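Can a robot clear the counter yet?

Kitchen chores in simulation, put up quick before the Kaltex talk. 28 tasks on the list so far, bread and countertops first. Notes by Hilkka Savolainen.

1. Counter, with loaf and tomato 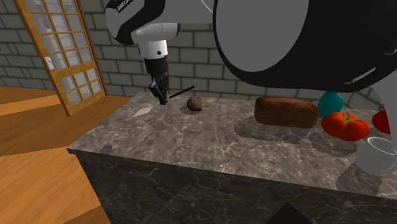 Clearing up is still slow. Big stuff ok, small flat stuff hopeless imo. My kid does it in 6 seconds, grumbling.

2. Gripper and saw-toothed blade, close up. Thin tools are teh hard part for me.

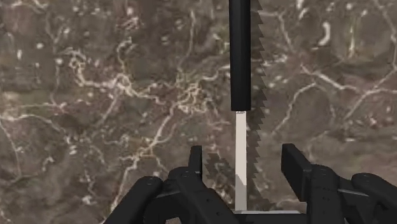
3. Laundry

Pics in April, maybe.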